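Skestum Grip Faults – data card

Version 1.2, released Apr 5, 2023
Maintained by the Altcombe small-produce handling project

What's in the box

Skestum Grip Faults is a collection of 2,874 short recordings of a two-finger gripper picking up small, soft, round things and getting it wrong in interesting ways. Every clip has wrist camera video, finger position, motor current, and a fault label added by hand. There are successful picks in here too, because you can't learn much about a bad squeeze without a good one next to it!

We started out building a plain pick-and-place set for the Lerance sorting cell. Then in January the gripper started crushing fruit, and chasing that fault turned out to be far more useful than the data we had planned to collect. So the faults became the dataset.

The fault that started it

The gripper closes until motor current crosses a limit, then holds. With firm objects this worked beautifully for weeks. With soft ones the current rises slowly, and the controller was smoothing the current signal over a window of 10 samples before checking it. By the time the smoothed value crossed the limit, the fingers had already gone well past the point of a gentle hold. Sometimes the skin split. Sometimes it didn't, and the object came up looking fine with the damage inside, which is worse for a sorting line.

The smoothing was there for a decent reason. An earlier firmware build had noisy current readings and kept stopping short of contact. When the noise was fixed, the smoothing stayed in, and the stop limit had been tuned around it. Change one without the other and you get a different fault, so please read the section on settings before you compare clips from different sessions.

We also found a second problem hiding behind the first. Residue builds up on the ridged inner faces of the fingers, and grip behavior drifts as it does. Early in a session the object seats between the ridges and stays put. Later on it can creep during the lift, or cling to one finger on release and get dragged across the tray. Wiping the fingers brings the behavior back, and the before-and-after pairs are some of our favorite clips in the whole set.

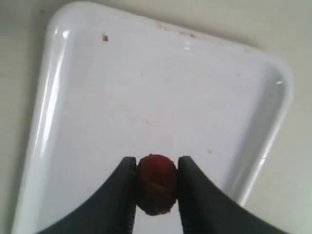 Color turned out to be a poor guide to damage, by the way. Our first labeling pass leaned on what the wrist camera could see, and we had to redo a good chunk of it. Dark red skin hides a bruise very well, and a natural crease is easy to mistake for a split. The second pass used the current trace and finger gap together, with the video as a tiebreaker. If you find a clip where the video and the label seem to disagree, check the trace first – then tell us, because we have certainly missed a few.

Fault labels

ok – picked, held, and released with no fault noted
overclose – fingers kept closing past the hold point
split – skin broken during the hold or lift
creep – object moved between the fingers while held
drop – object left the fingers before release was commanded
cling – object stayed on a finger after release
short – fingers stopped before making firm contact
unsure – labelers could not agree

A clip can carry more than one label. Overclose and split travel together a lot, and cling often follows either of them. Please don't throw away the unsure clips without a look! They make a lovely test set for anything that reports its own confidence.

Folder layout

clips/ has one folder per attempt, with video.mp4, state.csv, and labels.json
sessions/ has one settings file per recording session
splits/ has the train and test lists we use ourselves
tools/ has the Bondarchuk viewer, which plays the video and the traces side by side

State is logged at 100 samples per second in sessions recorded with the old controller and 200 per second with the new one. The rate is written in each session file. The loader reads it for you, but if you write your own loader, don't assume one rate across the set. We did, and spent an embarrassing afternoon admiring a gripper that seemed to have doubled its speed.

Settings that matter

Check these three fields in the session file before mixing clips:

smoothing_window – 10 in the old sessions, 0 after the fix
current_limit – retuned at the same time as the smoothing change
fingers_wiped – true if the fingers were cleaned right before the session

The last one only tells you the state at the start. Trays were wiped less often than fingers, so specks and stains in the background are common and carry no label. A model that learns to read tray grime as a sign of a fault will score nicely on our splits and fail on yours. Cropping or masking the background is a good idea.

Safety notes

If you plan to reproduce the overclose clips on your own hardware, do it with a low force cap set in the gripper itself, separate from the software limit. Our software limit was the thing that failed. Keep hands out of reach while the arm is powered, and use the stop button before wiping the fingers – a paused program can resume, and ours once did.

Known gaps

All the clips come from one gripper design and one pair of finger shapes. Lighting is even throughout, so bright glare on wet surfaces is thin. Timestamps in a few early sessions drift slightly between video and state, and those are marked sync_ok: false.

Corrections and new fault types are very welcome. Open an issue with the clip ID and the label you would give it, and we'll fold it into the next version.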